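Planification de saisie : ce que change la version d'août du module Onach

12 janvier 2025

Le module de planification Onach, dont j'assure la maintenance avec Justinas Žukauskas, a fait l'objet d'une refonte partielle en août. Plusieurs lecteurs ayant demandé des précisions sur ce chantier, il m'a paru utile d'en consigner ici les points principaux.

La version antérieure traitait la perception et le mouvement en deux étapes séparées. Le détecteur fournissait une pose, le planificateur calculait une trajectoire, et toute correction imposait de reprendre le calcul complet, soit environ 393 millisecondes. Ce délai demeurait acceptable pour des pièces rigides et opaques. Il l'était moins pour la vaisselle en plastique clair, dont le bord se confond aisément avec un fond lumineux.

La pose de l'objet est désormais réévaluée pendant l'approche à partir de la caméra de poignet, et seule la fin de la trajectoire est recalculée. Raimonds Šimkus a par ailleurs réécrit le filtre de reflets, car les surfaces brunes et lisses produisaient de faux contours sous l'éclairage zénithal. Le fichier de configuration compte à présent 26 paramètres, contre 48 auparavant.

Une fois l'objet saisi par le bord, le planificateur doit encore tenir compte de son encombrement. Un bol tenu sur la tranche masque une partie du plan de travail.

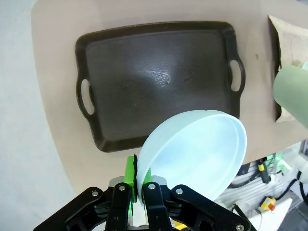
Le modèle de collision intègre donc le volume de l'objet tenu, et les zones masquées conservent leur dernier état connu jusqu'à la prochaine observation dégagée. Ce choix reste prudent. Il conduit parfois à refuser une trajectoire pourtant praticable, et nous étudions un délai d'expiration propre à chaque zone.

L'interface avec l'ordonnanceur Prudero est inchangée. Les utilisateurs de l'ancien format de calibration devront en revanche convertir leurs fichiers avant la mise à jour ; le script correspondant se trouve dans le répertoire des outils.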